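In praise of the evening class

January 20, 2023

I signed up for bookbinding in Sosholm because the pottery was full. That was in November, and I have been boring my friends about it ever since, so now it's your turn.

I think every grown adult should be enrolled in something they are bad at. I mean properly enrolled, with a start time and a person at the front who knows more than you do. I've tried the other way. I own 54 saved videos on how to sew a book together and had never once threaded the needle. Then I paid my money, got on the bus to the old school on Csonka Street and made an ugly little notebook in two hours. I love it. I'm writing my shopping lists in it!

Our teacher, Tiziana Tedesco, has a way of picking up your work, turning it over and saying "yes, and now again". No video has ever said that to me. She can see that your thread is slack before you've felt it yourself, and she'll reach over and pull it tight and you think - oh, that's how hard. You can't get that from reading, and I say so as someone who reads everything. 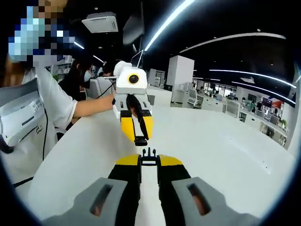 Hands-on time at a white table, with one device held up opposite another.

The usual complaint is the cost. My term was 69 pounds, materials included, and I know that's a real sum for plenty of people. It's also why I get so cross when councils treat these classes as the first thing to cut. Flovport dropped its whole evening programme two years ago and the rooms have sat dark every night since. What did they save? I'd love to see the figure set beside what was lost, if anybody could work out how to write it down.

The other complaint is that it's all hobbies and leads nowhere. Well, good! But it isn't even true. Tapio Saarela, who sat next to me and glued his sleeve to a cover in week one, started with Italian for his holidays and now does the phones at Cisell in three languages. He'd have laughed at you if you'd called it training.

Mostly, though, I go for the mix. Where else do I spend an evening with a roofer, a retired midwife and a boy of 19 who wants to bind his own comics? We'd never have met, and now we argue over glue.

Spring enrolment opens soon. I've put my name down for the second term, and the pottery has a waiting list, so get in quick.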